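The Room Before the Portrait

In the town of Brornus there are 1,742 inhabitants, and for many years there was no place where one of them could have a proper portrait made. If you needed a passport picture you went to the machine at the bus station. If you were getting married, you called a cousin with a good phone. So when Silvana Pimentel opened a portrait studio in a former shoe store behind the bakery, people were polite and did not come.

I visited her in November, at four in the afternoon, when the light in the street was already going. She calls the studio Allaveo. The word has no meaning, she told me. She wanted a name that sounds the same in the mouth of a grandmother and of a child, and this one passed the test in her own family.

I am interested in portrait studios because I grew up with one. In my childhood the photographer's shop was a serious place, almost like the dentist. You wore the shirt that scratched. A man told you to lift the chin, then to lower it, then to think of something pleasant, and by this moment it was not possible to think of anything. The picture stood on my parents' television until the television became too thin to hold it.

Those studios disappeared very fast. The usual explanation is the phone, and surely it is a good part of the truth. But I think there is also a second part. People did not enjoy to be there. The waiting, the bench, the painted clouds, the feeling that your face is a problem which a professional must solve. When they got the chance to escape, they escaped.

Pimentel understands this very well. She spent two years as an assistant in a big studio, Puretora, where a family had twelve minutes and the next family was already standing in the corridor. There she learned how to work quickly, and she learned also what she did not want. At Allaveo a sitting takes one hour, and during a large part of it she photographs nothing. She talks with the person. She believes a room should have few things in it, so that the person does not begin to look at the things.
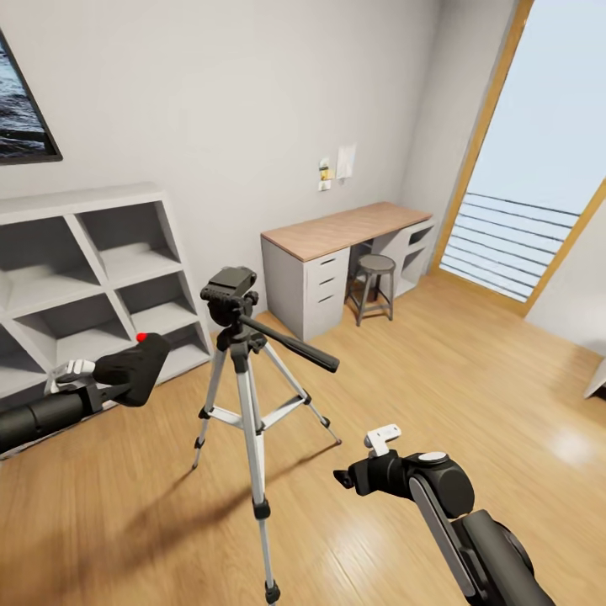
Furtună, a customer, sees it differently. An empty room made me more nervous, he wrote to me afterward, and I would have been glad for a chair, a plant, even an ugly curtain, so that my hands and eyes could have some occupation. He likes his portrait all the same and has ordered a second print for his sister.

I read his words to Pimentel on the telephone and she laughed for a long time. Then she admitted that he has a point. With nervous people, she said, the hands are always the last to calm down. For some of them she now asks to bring an object from home. A baker brought his scraper. A retired teacher came with a bunch of keys to a school that was closed, and she held them so tightly that you can see it in her knuckles. Pimentel says it is the best picture she made this year, and the teacher refused to buy it. She took instead the one where she is smiling.

This is an old quarrel in the trade. The photographer wants the true face and the customer wants the nice one, and it is the customer who pays. Pimentel's solution is simple. She prints both, charges for one, and keeps the other in a drawer. If the person returns after a few years and asks for it, they can have it. Four people have done so until now. One was a widower who wanted the serious picture of his wife, the one she had not liked, because, he said, it was how she looked when she was listening to him.

The business is still small. In her first year she made 300 portraits, a number that covers the rent and the paper and leaves little for anything else. On some mornings she still photographs documents for the notary.
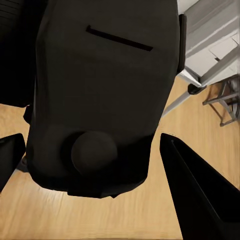 How to sit for a portrait

I asked Pimentel for advice that would be useful also to readers who live far from Brornus. Wear something you have worn before, she says, and eat first. Do not cut your hair on the day before, give it a week. If you wear glasses, keep them on, or your family will say that it is not you.

Come alone if you can. A husband or a mother in the corner will give instructions, even a silent one. Children are the exception, and with them she prefers that the parent stays and reads a newspaper.

And do not practice in the mirror. The face you know from there is turned the other way around, and the person who practices arrives with an expression that fits the mirror only. I had practiced, of course. She let me finish with it, asked me about the trip and the bad road after the bridge, and somewhere in my complaint about the road she took the picture. My mother has it now, on a shelf beside the old one with the shirt.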